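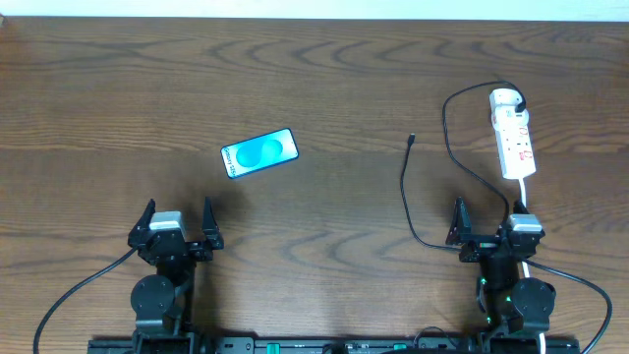 Re: [flurnalley-users] Sync stops at 600 records on mobile

I can reproduce this on the Bindow server but not on Fang. Both run the same Flurnalley build, so I would look at the proxy settings before the client.

On 14 March, no: the change went in during February, per the changelog:

 - default page size lowered from 600 to 40
 - idle timeout now read from vukitz.conf

> After the upgrade my phone fetches the first 600
> records and then reports "sync complete". The desktop
> client gets all of them. I have cleared the cache and
> signed in again with no change. Is there a limit on
> the mobile side?

There is no limit in the mobile client. It asks for pages until it receives an empty one. If the proxy returns an empty body on timeout, the client treats that as the end of the list and stops. The desktop client checks the total first, so it tries again.

Please check two things:

1. Set idle_timeout to 161 in vukitz.conf and restart Vukitz. The old value of 77 is too short for a full sync over a slow link.
2. Run the sync with logging on and look for a 200 reply with zero length. Send me the lines just before it.

If the log shows no such reply, open a ticket and attach the whole file.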